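4. Recording your first examples

Now the fun part! With the hand-held gripper charged and paired (section 3), you can start showing Grivemix how a job is done. Every run you record becomes one example, and the learning system picks up your habits, good and bad, so a calm and steady hand pays off.

You will need the gripper, a tray and the objects for your chosen task.

4.1 Starting a run

1. Set the tray on a pale, matt surface. Shiny worktops confuse the tracking.

2. Open the fingers fully and hold the gripper over the tray's edge, so that the camera takes in part of the tray and part of the table. Check the live view. Both black fingertips should show clearly, with a good stretch of rim between them.

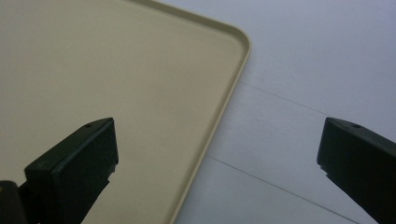

3. Press the side button once and wait for 2 beeps. Keep still until you hear the second.

4. Carry out the task at your normal pace, then bring the gripper back over the tray and press the button again.

Note: Seams and small specks on the table are fine. Leave them alone, as they help the software work out where the gripper is.

Caution: Keep your free hand out of view during a run. If it strays in, delete the run and do it again.

4.2 How many runs?

A simple pick-and-place task works well with 500 runs. It sounds a lot, but they go by quickly once you find a rhythm! Move the tray a little after every 3 runs and turn it now and then, so the system meets plenty of different starting points.

Save each batch under the task name before you switch off. Unsaved runs are lost when the battery is removed.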